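Ticket: Yellow-brown mark at the bottom of the bowl, bidet toilet, guest bathroom
Opened by: Pallavi Joshi
Opened: Friday, October 2, 2020
Status: Closed
Product: Altatard bidet toilet, side panel version

Reported problem

There is a yellow-brown mark low in the bowl, near the drain. Regular bowl cleaner and the brush don't shift it. The rest of the bowl is fine. I don't want to use anything that will damage the glaze or the seat, and I have read different things about whether bleach is allowed on this model. The page in the manual about cleaning only covers the seat and the nozzle.

Everything else works. Flush is normal, the seat heats, the nozzle comes out and goes back. The side panel responds to every button.

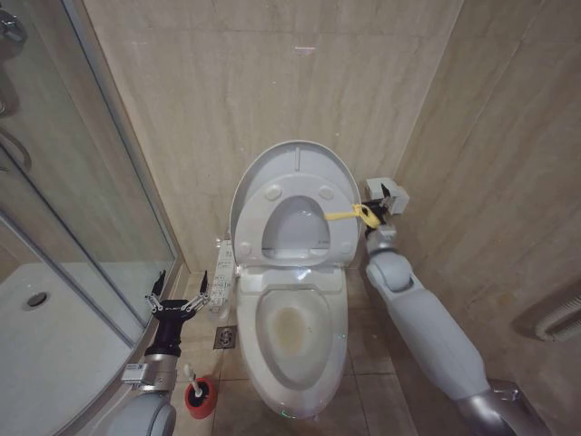

Reading time: 3 minutes

First response, Afiq Lumbantobing

Thanks for the photo. A mark in that spot is often mineral scale that has picked up color. Bleach can lighten the color and leave the scale where it is, and then it colors up again. Before trying anything stronger, please check the following.

What kind of water do you have, and is there a softener on the line?
Does the bowl refill to the same level after each flush?
Does water keep trickling down the back of the bowl between flushes? A piece of dry toilet paper laid against the back wall of the bowl will tell you.
Have any powder cleaners or scouring pads been used on it?

Please don't use pumice. People get good results with it on older toilets, but it can dull the glaze on this one, and a dull patch holds stains worse than before.

Update from Pallavi Joshi

Hard water, no softener. Level is the same each time. The paper stayed dry overnight, so no trickle. Only liquid cleaner used, the Vudura one with the green cap, and the brush. The shower in the same room gets white spots on the glass if it isn't wiped down, so scale sounds right to me.

One more thing. When I wipe around the seat hinges the panel sometimes picks up a press and the nozzle starts its rinse. Is there a way to lock it?

Second response, Afiq Lumbantobing

Yes. Hold the stop button until the light blinks, and the panel is locked. Do the same again to unlock it. You can also pull the plug at the outlet before you start, and for this job I would do that. Dry hands, and dry the outlet area first if the wall has been splashed.

For the scale, use plain citric acid powder. Steps:

1. Lift the lid and the seat all the way, and unplug.
2. Push the water in the bowl down with the brush so the mark is above the water line as far as possible.
3. Stir 100 grams of citric acid into 2000 ml of warm water. Warm from the tap is enough. Boiling water can crack the bowl.
4. Pour it in slowly over the mark and close the bathroom door.
5. Leave it for 2 hours.
6. Brush, then flush twice. Rinse the brush and its cup as well, there is usually old cleaner sitting in there.

Do not add the Vudura cleaner or any bleach to the same water. Flush well before you go back to either one. Keep the citric acid off the marble-look tile until you know what it is. If it's real stone, acid will etch it.

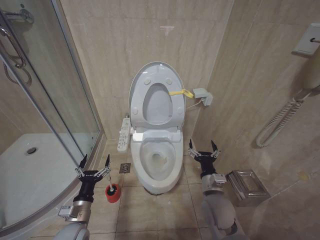

Sugeng Chin added a note that step 2 is the one most people skip. With the bowl still full, the mix is too weak by the time it gets to the mark, and then they write in to say citric acid doesn't work. Sugeng also suggested laying toilet paper soaked in the mix over any part of the mark that stays above the water.

Update from Pallavi Joshi

Checked the tile first. The builder's sheet says Frandsen porcelain, so acid isn't a worry. Seat and lid wiped and dried, floor by the drain mopped. Going ahead with the citric acid this weekend and will leave the ticket open until then.

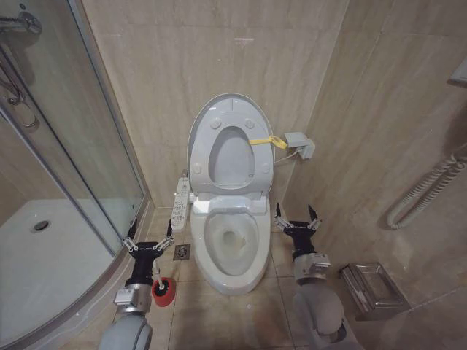
Bidet toilet with lid and seat raised, control panel on the left.

Update from Pallavi Joshi

Done, once on Saturday and again the next morning. The first round took off most of it — the rough feel under the brush is gone. After the second there is a pale trace low down that I can only find if I look for it. No dull spots. Panel locked with the stop button and stayed locked the whole time.

Third response, Afiq Lumbantobing

Good. A third round is fine if the trace bothers you, same amounts. With hard water I would repeat it every month or so. I have asked for the lock instructions to go on the cleaning page of the manual, and the new version should be up in December.

Closed by Afiq Lumbantobing. Reply to this ticket to reopen it.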